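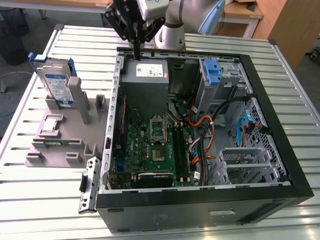

Home News Opinion Local Letters

3 min read

Public comment, two minutes each. That's the rule now at Dokstead town council, passed in December on a voice vote with hardly a word said against it. It used to be five. I think it's a bad rule and I want to say why before everyone gets used to it.

Start with who talks at these things. Retired guys, mostly. Me included. People who know when to stand up and where the sign-in sheet is. We'll be fine with two minutes, we've had practice. The person it hurts is the one who has never done it before. Natália Pešek came in to talk about the bus stop on Mowat Road, second job, kid on her hip, and spent the first minute saying her name and address and asking if the mike was on. Then she got to the actual problem and the buzzer went. Fergus Swanson thanked her for her input. Next speaker.

I like Fergus. He reads the packet, which is more than I can say for a couple of them. His argument is that meetings run to eleven at night and staff have to be at work in the morning. Fair. But go look at the minutes. The November meeting had 8 speakers. Even at five minutes apiece that's forty minutes. The fight over the Umness parking lot, council members talking to council members, went on longer than that and ended in a motion to table.

So put a clock on them too. Why not? Other towns do it.

Also the sign up. You now have to get your name in by noon the day of, online, or call the clerk. Plenty of people are at work at noon. Plenty dont have the internet at home, or find out whats on the agenda from a neighbor at supper. Used to be you walked in and wrote your name down. 15 years I've been going and I never saw that cause any trouble.

We had 17 percent turnout in the last town election and every candidate stood up and said how sad that was. Then they got in and did this.

What I'd want: four minutes, sign up at the door, and if the list gets long the chair can ask people to keep it short. Most will. The rule comes up for review in the spring, supposedly. I've signed up to speak on it. Got my name in before noon.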